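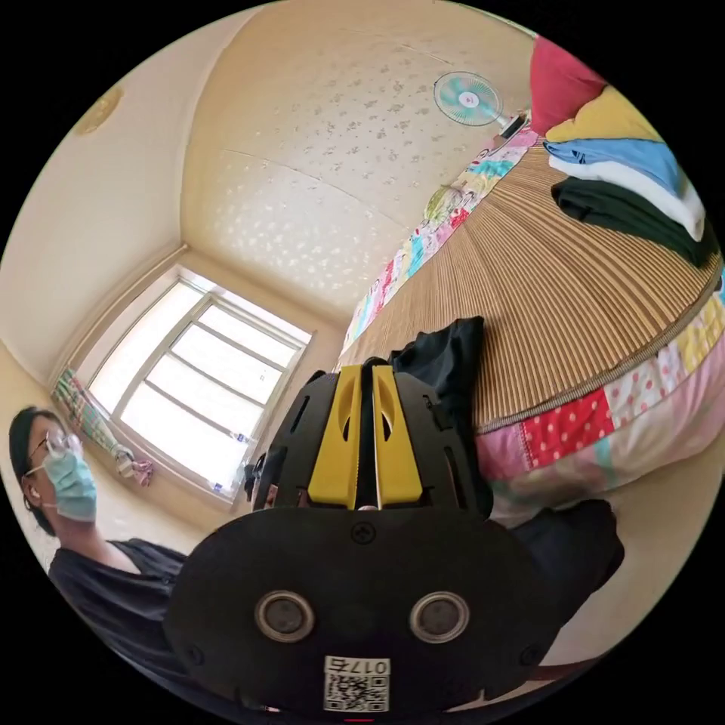 How long does it take to learn to make a decent bowl of boat noodles? Two years, if you ask Paweena Srisuk, and that's with someone shouting at you.

She had someone shouting at her. An aunt, mostly. Thaweesak, the family shop, six stools and a counter, open from half five in the morning until the pot ran dry. Paweena started on the washing-up at 14 and was not let near the broth until she was sixteen. Now she runs a shop under the same name in Nesatville, at the wrong end of Tirnis Road, between a key cutter and a place that does prom dresses.

I went in February. Rain sideways, bus late, no umbrella. The windows were steamed up so badly I walked past it.

Small bowls. That's the first thing. People complain about the small bowls. Boat noodles were sold off boats, the seller passing each one up to the bank with one hand, and a big bowl slops. So they stayed little. Four mouthfuls, maybe five, and then you order another. Paweena's regulars stack the empties by their elbow and get quite competitive about it. The stack on the table next to mine was up to their chin by half past one.

The broth is dark, nearly black. Pork bones, beef shin, galangal, lemongrass, cinnamon, star anise, a lot of white pepper, dark soy, pickled garlic and the juice it came in. Traditionally a spoon of blood at the end to thicken it. She does that, but only if you ask, and she has stopped putting it on the menu in English after a man sent back three bowls he'd already eaten.

"He ate them," she says. "All of them. Then he read the board."

She talks fast and works faster and I missed about half of what she said. What I did get down: the bones go in at four in the morning. They get blanched first, then rinsed, then scrubbed with a brush. She thinks most people skip the scrubbing. She can taste it when they do, apparently. I can't, I tried.

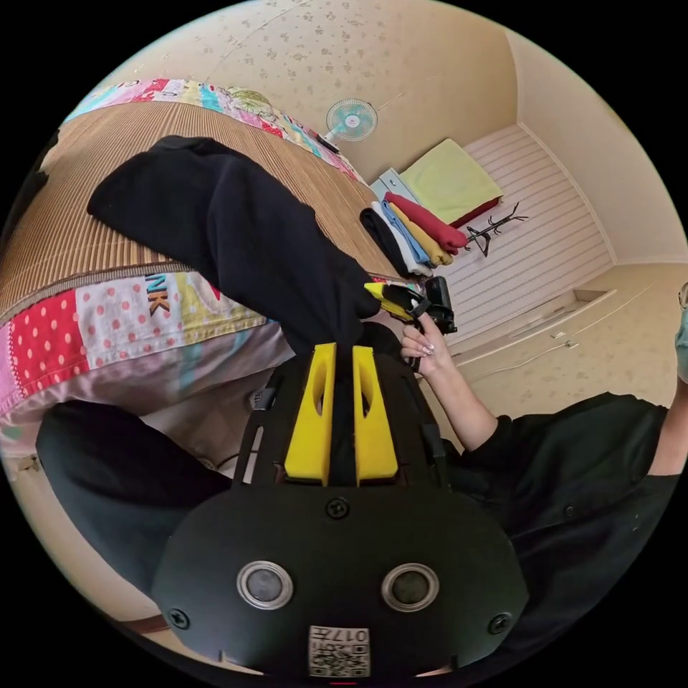

The sums

A bowl costs £2. It was £1.50 when she opened and she agonised over the 50p for most of a year. Beef shin used to be the cheap bit. Gas, well. The big pot is on for nine hours before anyone eats out of it and you can't turn it down, she says, or it goes cloudy and sad.

On a good Saturday lunch they send out roughly 200 bowls. On a bad weekday, forty. The record for one table is 103, a works do from the Griltavell biscuit factory, eleven of them, and she still has the bill pinned up by the till with a greasy thumbprint on it. One of them fell asleep in the corner. They've been back since, more carefuly.

She won't do delivery. Tried it for a month. The noodles are thin rice ones and they drink the broth; ten minutes in a plastic tub and you've got a brown brick. She had a go at packing it in two parts with instructions and people rang up to argue about the instructions.

What to order, if you go

Start with pork, small noodles, medium spice. Then beef. Then beef again with the egg noodles, and ask for extra morning glory, which comes free if she likes you. Crackling on the side, £1, get it. Don't touch the vinegar until you've tasted the thing. There are four pots on each table: sugar, fish sauce, chilli flakes, chillies in vinegar. Everyone reaches for the chilli. Paweena reaches for the sugar. Half a spoon, stirred right down to the bottom, and she was right, annoyingly, it pulled the whole bowl together.

The iced tea is too sweet. I had three.

Pudding is one thing only, little coconut custards in cups barely bigger than an egg cup, and they run out by two. I got the last one, and there was a woman behind me in the queue who has probably not forgiven me.

And then what

She'd like a second shop. Not in Nesatville, there aren't the people. Her daughter wants to do the late shift and sell beer, and they've been having that argument since the autumn. The aunt rings every Sunday to ask about the broth and has never once said it sounds good.

I asked if anyone was learning it from her. Two of them, she said, both on the washing-up. One has been there eight months and keeps asking about the pot.

"Soon," she tells him. She told me it would be next year.

Thaweesak, Tirnis Road, Nesatville. Open 11am till the pot's empty, usualy about three. Cash or card. Bring someone hungry, and get there before one if you want a stool by the window.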